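4.2 Tabletop tidying

Among the chores in our survey, picking up small loose objects was the one respondents most often said they would hand over to a machine. It is also a chore that looks easier than it is. A child's toys left on a table have no fixed layout, they touch each other, and each one has to be approached from a slightly different angle. We chose wooden alphabet blocks for this task (Figure 3). They are cheap and rigid, and all are close to the same size, so grasping failures can be traced to placement and clutter more easily than to the object itself.
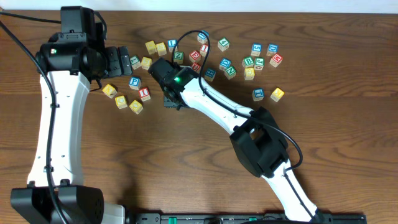
Figure 3. The block task, with two arms and lettered blocks spread over a wooden tabletop.

Each trial began with the blocks scattered by hand. The arms were then asked to clear the table into a tray, first in any order and later by the color of the printed face. We ran 28 trials in March with the Vuvia controller and the same number with the Prerkance planner described in Section 3. A trial ended when the table was clear or when an operator had stepped in 5 times. Across both conditions we logged 3872 grasp attempts, including repeats on the same block.

Isolated blocks gave little trouble under either controller. Most failures came from blocks that sat close together at different angles, where one finger had to come down in a narrow gap. The usual result was a push instead of a grasp – the neighbor moved, and the plan for the next pick was out of date before it started. Michailidis reports the same pattern for cutlery.
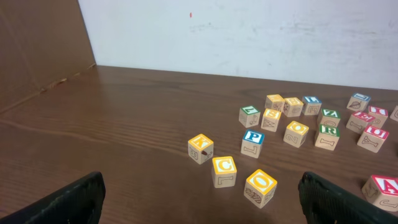 Sorting by color added a second kind of error. The top faces are brightly colored, but the sides carry brown line drawings on pale wood, and a block that had tipped during an earlier push could no longer be classified from above. The Prerkance planner handled this by setting such blocks aside and returning to them at the end, and this added about 29 seconds to a trial. Vuvia had no such rule and often placed them in the wrong section of the tray.

Khunthong (Sunee Khunthong, who ran the operator sessions) also timed adults doing the same job by hand. They were faster in every case, and they swept several blocks up at once, a strategy neither controller can use. We return to this point in Section 5, together with the results from the Wurkby shop-floor bins.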